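**Fairclough, March 9, 2022.** The town wants shoppers to believe that a new fee on takeout containers will clean up the river. The numbers handed out at last night's meeting don't get anywhere near saying so.

Under the plan, cafes and delis would add 50 cents to any order that leaves in a throwaway box. Customers could skip the charge by joining a reuse program run by Zullen, a company that rents out plastic containers and washes them between uses. The council votes in November.

Zullen's case rests on a trial at 12 lunch spots, which it says kept 2,365 boxes out of the trash. That sounds like a lot until you ask how it was worked out. The company counted each rental as one box saved, including rentals to people who ate at a table and would have been given a plate anyway. It did not say how many containers came back.

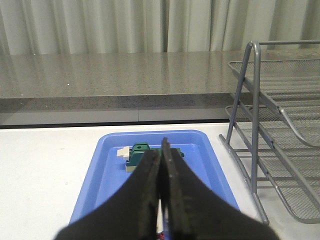 Vidar Dahlgren, who owns the Plirnent bakery and dropped out of the trial early, said returns were the whole problem. "They take them home and they like them," he said. "I had people tell me they keep leftovers in them. I don't blame them, it's a good box, but don't call that recycling."

He was also charged $400 for containers that went missing, a cost that appears nowhere in the town's summary. A Zullen spokesman said the fee was in the contract and would be "looked at" before a wider launch.

As for the river, the only survey on file is two years old and lists mostly bottles, fishing line and cigarette butts. Food boxes are lumped in with "other." Asked why the fee was being sold as a river cleanup, the town's public works office said a new survey was planned. It has no start date.

Written comments are open until the end of the month at town hall.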